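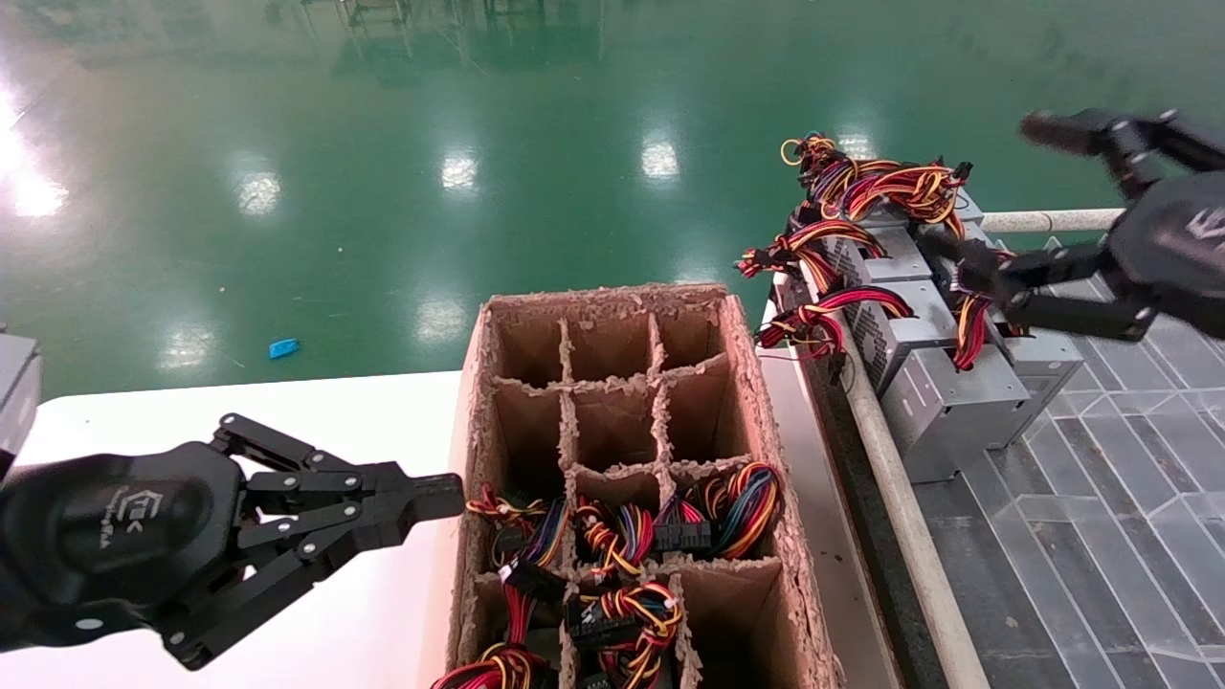

Tiến lên: Punktewertung nach Restkarten, zweiter Durchgang

Februar 2025

Im letzten Beitrag ging es um die Platzwertung, also darum, dass nach jeder Runde nur die Reihenfolge zählt. Seit dem Herbst spielen wir nach Restkarten. Wer zuerst ablegt, beendet die Runde, die anderen drei bekommen pro Karte auf der Hand einen Minuspunkt. Das ändert am Spiel mehr, als ich erwartet hatte, und deshalb trage ich die Regeln hier einmal vollständig zusammen.

Grundlage ist die südvietnamesische Variante mit 52 Karten, vier Spielern und 13 Karten pro Hand. Die Drei ist die niedrigste, die Zwei die höchste Karte. Bei gleichem Wert entscheidet die Farbe: Pik vor Kreuz vor Karo vor Herz, aufsteigend. In der ersten Runde eines Abends eröffnet, wer die Pik Drei hat, und sie muss im ersten Stich enthalten sein. Danach eröffnet der Sieger der Vorrunde.

Wertung:
Jede Restkarte: 1 Minuspunkt
Schwarze Zwei auf der Hand: 2 Punkte zusätzlich
Rote Zwei auf der Hand: 4 Punkte zusätzlich
Keine einzige Karte abgelegt: Kartenpunkte doppelt, Zuschläge für Zweien einfach

Der letzte Punkt war strittig. Lộc Đỗ wollte auch die Zuschläge verdoppeln, Akosua Sowah war dagegen, und nach einem Abend mit der schärferen Regel haben wir sie wieder gestrichen. Ein einzelnes schlechtes Blatt hatte dort den ganzen Abend entschieden.

Bomben sind der vierfache Satz und die Folge aus drei oder mehr Paaren. Drei aufeinanderfolgende Paare schlagen eine einzelne Zwei. Ein Vierling schlägt eine einzelne Zwei und bei uns auch ein Paar Zweien, ebenso die Folge aus vier Paaren. Zweien dürfen nicht in Straßen vorkommen, auch nicht am Ende. Wer gepasst hat, bleibt bis zum Ende des Stichs draußen, auch mit Bombe. In anderen Runden darf die Folge aus vier Paaren außer der Reihe gespielt werden. Das lassen wir weg, weil es ständig zu Diskussionen darüber führt, wer zuerst dran war.

Zur Auswertung: Vy Thái führt die Liste, seit wir uns treffen, inzwischen stehen dort 3.106 Runden. Die meisten davon laufen noch unter Platzwertung und sind für diese Frage unbrauchbar. Ich habe mir nur die Abende nach der Umstellung angesehen. Ein Eintrag enthält Geber, Eröffner, Sieger und die drei Restkartenzahlen. Die Starthände fehlen, man kann also nicht prüfen, ob jemand gut gespielt oder gut bekommen hat.

Zwei Dinge sind trotzdem erkennbar. Erstens werden Zweien früher gespielt. Unter Platzwertung habe ich eine Herz Zwei gern bis zum Schluss gehalten, um den letzten Stich zu sichern. Jetzt kostet sie auf der Hand fünf Punkte, einen als Karte und vier als Zuschlag. Sobald ein Gegner bei vier Karten oder weniger ist, muss sie raus. Zweitens lohnt sich das Aufbrechen langer Straßen seltener. Eine Straße mit sieben Karten senkt den möglichen Schaden auf einen Schlag um sieben Punkte, und ein einzelner Stich, den man mit ihrer obersten Karte gewinnen könnte, wiegt das kaum auf.

Der schlechteste Einzelwert eines Abends war bisher 26 plus Zuschlag: Tormod Lunde, 13 Karten, keine abgelegt, dazu eine schwarze Zwei, macht 28. Er hatte auf eine bessere Gelegenheit gewartet, und Quyên Quan war nach wenigen Stichen fertig.

Wir spielen jetzt in Blöcken zu 15 Runden, davor wird die Sitzordnung neu ausgelost. Die Sitzordnung ist nicht egal - wer rechts von einem vorsichtigen Spieler sitzt, also vor ihm am Zug ist, bekommt kleine Karten öfter durch. Gespielt wird im Uhrzeigersinn, üblich wäre vielerorts auch andersherum.

Offen ist noch der Gleichstand am Blockende. Bisher gilt die Zahl der gewonnenen Runden, danach die Zahl der Runden mit 11 oder mehr Restkarten, wobei weniger besser ist. Vy hält das zweite Kriterium für überflüssig, gebraucht haben wir es noch nicht. Für die Liste will ich außerdem eine Spalte für gespielte Bomben ergänzen, sofern sich jemand bereit erklärt, sie während des Spiels auszufüllen.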